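Madcombe Guest House, Morkadton
Bedroom safety check, first floor back (the Plasemcombe Room)
July round, carried out Saturday, started after the last breakfast

Key: OK / Attend / Fail. Comments to be legible. Comments are read, whatever the previous checklist led you to believe.

1. DOOR AND WAY OUT

1.1 Door closes fully on its own from any angle: Attend
Closes from most angles. From nearly shut it stops to think. Closer wants a quarter turn.

1.2 Lock opens from inside without a key: OK

1.3 Fire notice on back of door, current version: Fail
Notice present and handsomely framed. It directs guests to a staircase we took out when the bathroom went in. Replace today.

1.4 Corridor clear outside door: OK
Linen trolley moved. It will be back.

2. ALARM AND HEATING

2.1 Smoke alarm sounds on test: OK
Very much so. Apologies to the Paul Room next door.

2.2 Radiator secure to wall: OK

2.3 Radiator valve turns by hand: Attend
Turns if you have the hand for it. Guests have been opening the window instead, going by the gas bill.

3. WINDOW

3.1 Restrictor fitted and holding: OK

3.2 Blind cord secured to cleat: Attend
Cleat fitted, cord not on it. The cleat only works if somebody uses it. Reminder to go on the housekeeping sheet.

4. BED

4.1 Frame bolts tight: OK
Two needed a nip at the foot end. Squeak much reduced. No promises.

4.2 Headboard firm when leaned on: OK
Leaned on it with full weight, holding a book, for realism.

4.3 Mattress label present: OK

4.4 Sheet tucked, nothing trailing on floor to trip on: OK

4.5 Gap between bed and nightstand wide enough to get out in the dark: Attend
Wide enough for me sideways. Person-sized people should have a bit more. The nightstand has crept towards the bed again. Aim for 50 cm and put a pencil tick on the skirting so we stop arguing about it.

5. NIGHTSTAND

5.1 Stands level, does not rock: OK
Pushed the top from all round and it stayed put. Better than the old square one, which rocked if you looked at it.

5.2 Legs not a toe hazard: Attend
They splay. Somebody with a designer's eye and no toes chose these. Keep the bed side clear and turn the stand so that the widest leg faces the wall.

5.3 Felt pads on feet: OK
Pads on. Check again next round, they migrate to the vacuum cleaner. Spares in the hall drawer, 14 left in the packet.

5.4 Frame joints and crossbars tight: OK

5.5 Top free of rings, chips and splinters: Attend
One faint ring. Coasters are provided and admired.

5.6 Items on top clear of the edge: Attend
Push things back towards the middle when making up the room. There is not a great deal of middle on a round top, so fewer things would also do.

6. FLOOR

6.1 No loose boards or raised edges: OK

6.2 No cables across walking route: OK
Lamp lead clipped. Clip number three is doing the work of clips one and two.

6.3 Under bed clear: Attend
One sock, single, not ours. Lost property shelf.

7. ELECTRICAL

7.1 Bedside lamp, plug and lead undamaged: OK

7.2 Kettle, ditto: OK
Limescale is not a safety item but it is starting to feel like one.

7.3 No adaptors plugged into adaptors: OK
A first for this room.

COSTS ARISING
Fire notice reprint is nothing, we have a printer. Door closer, if the quarter turn doesn't do it, was £953 for the full set last time and I would like to try the quarter turn very thoroughly first. The quote for all new radiator valves is still £1,418 and still in the drawer.

RESULT
Room may be let once 1.3 is done. Everything marked Attend by the end of the month. Item 4.5 before the next guest, and please turn the nightstand at the same time so it only has to be moved once. 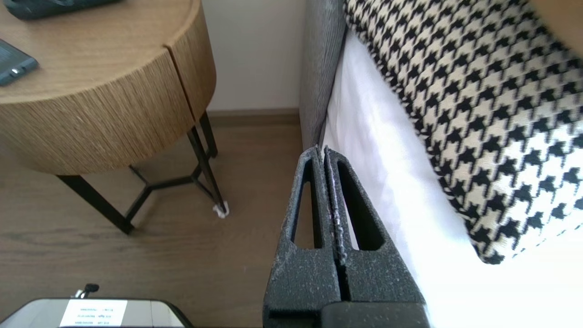
Items 4.5 and 5.2: nightstand legs and the gap to the bed.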